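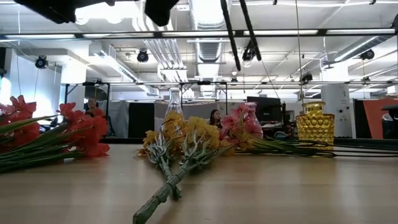
Artificial flowers on the table, with two glass vases.

Print this thread | E-mail this thread

Janmont daily strip: is the new guy any good?

inkwell_sekar
The Janmont strip has had a new hand on it since March and I've now read 61 of them, which is more than I can say for my tax paperwork. The drawing is fine. The jokes arrive on time, like a bus you didn't want. Am I being unfair?

Melati W.
Yes. Hämmerli drew it for 30 years and the last ten were a man and a dog looking at a fence. Kusuma at least lets the dog go indoors.

gaete_f
The fence was the joke, Melati.

Melati W.
I waited a decade for it.

oldnib
Kusuma's lettering is a font. You can tell because every E is the same E. Hämmerli lettered by hand, and you could see which days he had a cold. 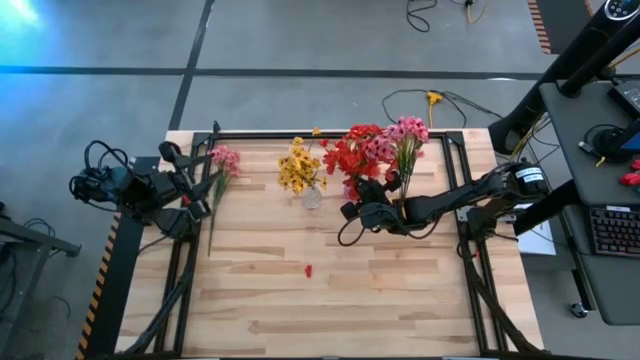 I'm also still sore that the Ulinton paper shrank the strip to make room for a second horoscope. At that size the dog is a comma. I wrote to them and got back a very polite letter offering me a puzzle book.

inkwell_sekar
Did you take the puzzle book?

oldnib
It's a decent puzzle book.

gaete_f
Does anybody own the Histano collection? They list it as complete with 1,743 strips, and mine skips the whole boat story. I'm told it was left out for "tone." The tone was that the boat sank.

Melati W.
The boat story was terrible and I say that as someone who cut it out and kept it.

tuesdaypanel
Oei has 3 used copies of the older paperback, the one with the green cover. The boat is in there. So is somebody's grocery list, if you get the copy I sent back.

gaete_f
Ordered. If the list says eggs I'm keeping it.

inkwell_sekar
Back to Kusuma, please. Today's strip: dog looks at fence.

Melati W.
Oh no.

oldnib
Best one he's done.

Print this thread | E-mail this thread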